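Diary - night two with the Sastry tapes
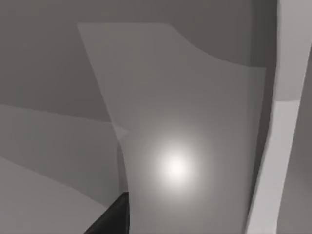
Porden, August

Up far too late again and I don't care one bit. The box of Sastry recordings came down from Dreston this afternoon and I've been through two reels already. Two! I'd told myself I would do one side and then cook a proper tea. Toast it was.

For anyone who has wandered in without reading the earlier entries, Sastry were a five-piece who played folk rock with a lot of organ in it, and they made one LP, Clastotar, on a label that folded before the second pressing. 682 copies sold, going by the old ledger. I found mine in a church hall in Dreston for a couple of dollars and it has been my favourite record ever since.

So, reel one is mostly rehearsal. Plenty of tuning up, somebody asking for the heater to be moved, then with no warning at all they go into the long song that closes side two, and it's faster and so much looser than the album. The organ solo goes on for ages and I wanted it to keep going. Gangadharan Shenoy played that organ and I'd always thought of him as the tidy one of the group. Not on this tape! He's all over the place in the best way, and you can hear him laughing at the end of it.

Reel two is a gig, 42 minutes, missing the start. The label says 3,000 in the crowd, which I find hard to believe for a band that couldn't get on the radio, but there's a real roar after the second number. They do a slow tune I don't know at all - no title written down, just a question mark in pencil. Minor key, two voices, hardly any drums. I played it four times and had a little cry on the third.

Wrote to Gangadharan straight after to ask what it's called. He usually takes a week or so to answer, so I'll have to be patient, and I'm no good at that.

Reel three tomorrow after work. The box has gone a bit mouldy in one corner, must get some fresh sleeves. 1.20 am, bed.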